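Cell 3, five months in

Fri 7 November

I've been promising to write about the kitting cell since June, and every time I sat down to do it something changed and I had to start over. So this is the version as of this week, and I'm posting it before anything else moves.

For anyone new: I work at Harkel, second shift, in the building behind the tire place. We put together electrical kits for companies that make bigger things. A kit is a handful of parts in a tray, and somebody at the customer's plant picks up the tray and builds from it. Our biggest customer for small kits is Brilteo, who do lighting controls, and their kits are the ones that used to make everybody groan when the schedule went up. Lots of little wires. Harness, board, connector, next tray. I did them for almost two years and I can still do one with my eyes closed (I've been asked to stop demonstrating this).

Then in spring the plan came down that the Brilteo work would be going to a pair of robot arms, and I'll tell you how that went over. Not great! People were polite in the meeting and then very much not polite in the parking lot. I was one of the loud ones. I had a whole speech about how you can't teach a machine to feel whether a wire is caught on something, and I gave it to anyone who stood still.

Well, I asked to be put on the cell anyway, mostly out of nosiness, and I have to say it's the most fun I've had at work since I started. I go home and talk about it at dinner. My daughter has banned the word "harness" at the table.

What I didn't understand beforehand is how much of the job is about where things sit. When you pick parts by hand you don't think about that at all. You reach into the bin, your fingers sort it out, done. The arms need all of that decided. Which bin, how far from the tray, how many harnesses in a bin at one time (start with one, trust me), which end do you go for. Abílio Valente came over from the Ruston plant to get us going, and on his first day he spent the entire morning moving bins around by an inch or two and looking at them. I thought he was stalling. By the end of the week I was doing the same thing and getting annoyed when somebody bumped the table.

And wires are awful, in the best way. A board is a board, it has a shape and it keeps it. A harness never lies down the same way twice. You drop it in the bin and it makes a hook, drop it again and it makes a knot, and every one of those is a brand new puzzle for the gripper. I love this part. There's a twisted pair on the Brilteo harness that springs out to the side, and I've developed real feelings about it. 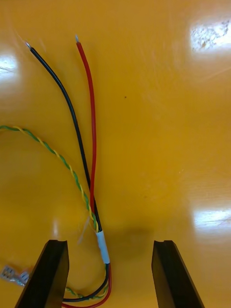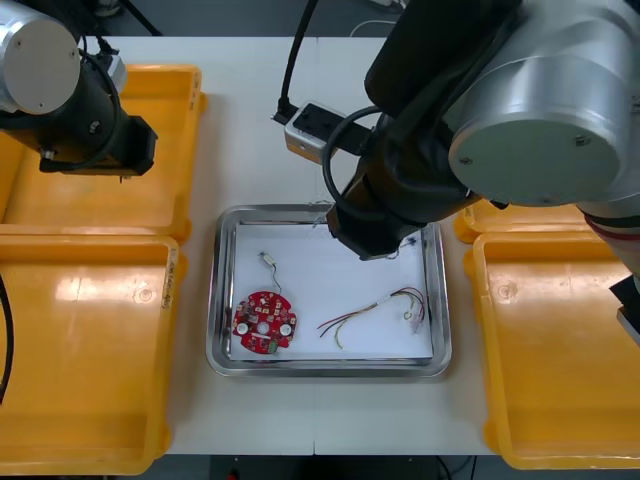
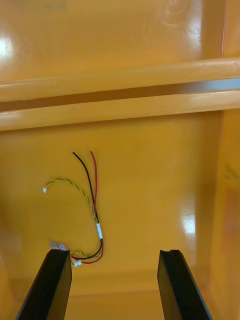
We keep a log on a clipboard, because I like a clipboard, and I write down every pick that needed a hand from one of us. The first full week, that was so many that I ran out of lines and used the back. Last week it was 19 out of 200 trays, and most of those were the same thing, a connector catching on its neighbor when we got impatient and loaded the bins too full. Our total since the start stands at 1,713 trays. By hand we'd have been well past that by summer, and I want to be straight about it because I know how these stories usually get told. The arms are slow. I can beat them easily and I did, on a bet, for a bag of pistachios.

But I can't beat them at two in the morning with a sore thumb. That's what changed my mind, if you want the thing that did it. Anybody who's pinched little connectors for a whole shift knows the spot at the base of the thumb, and mine has stopped hurting. I noticed while I was opening a jar. I stood in the kitchen and opened and closed my hand like an idiot.

So what does everybody do now? Fair question, and it was the question in the parking lot. There were four of us on small kits. Two of us run the cell, trading off, which means loading bins, watching, clearing jams, checking the finished trays, and a lot of teaching. Yoga Lubis went to final inspection, which he'd wanted for ages, and he's scary good at it. (He sent back one of my trays in his first week. I had it coming.) The fourth moved to days and builds the Saithong harnesses, the long ones with the branches, where no arm we've got is going to be any use for a good while. She says she misses the small stuff a little, and I said come by whenever you like, the bins always need filling.

Nobody lost hours, and I'm glad, and I'm also not going to promise that for every shop or even for ours in five years. We asked for it in writing and got it through next year. If you're in a place where this is coming, ask for it in writing. Ask early, before the machines are bolted down and everyone's excited. Ask who gets trained first, too. At Ruston they trained the engineers and then the floor, and Abílio told me it took them ages to undo the habits. With us it was floor people from day one, and I think that's most of why it works. I know what a bad harness looks like from across the room. It took me two years to learn that, and it turns out to be worth a lot when you're deciding what a robot should do about it.

The pay thing: small bump for the cell operators, got it in September, took some arguing. I'd argue for a bit more. You're doing quality and maintenance and a kind of training work all in the same shift, and the job title still says "assembler." We're talking about the title.

Stuff I'd still change, in case anybody from upstairs reads this (hi):

The floor mat on the left side is curling and I've tripped on it twice.

We need a stool at a height that a person would choose. Watching is harder on the back than picking was, which surprised me. You lean in without noticing.

The stop button should be reachable from where you load. It's reachable now if you're tall. I'm not tall.

More bins, please. The same ones, in the same color, because I've gotten used to them.

And I'd like somebody to write down what we've learned in a place that isn't my clipboard. If I got the flu tomorrow, there are maybe a dozen little tricks that would go home with me, like laying the twisted pair down first so the rest of the harness settles on top. I've started typing them up on breaks. I'm on page four and I've only covered the harness.

Next up is the connector bag, a tiny plastic bag that goes in with some of the kits, and everyone who's tried it so far has come away laughing. Bags are worse than wires. Bags crinkle and slide and stick to each other. Abílio is back in two weeks to have a go at it with us, and I've already told him I want first try.

I'll write that one up when there's something to tell. In the meantime, if you run a cell like this one, or you work next to one, leave a comment and tell me how you keep your connectors from tangling. We've tried tape, we've tried loading them all facing the same way, and we've tried asking them nicely.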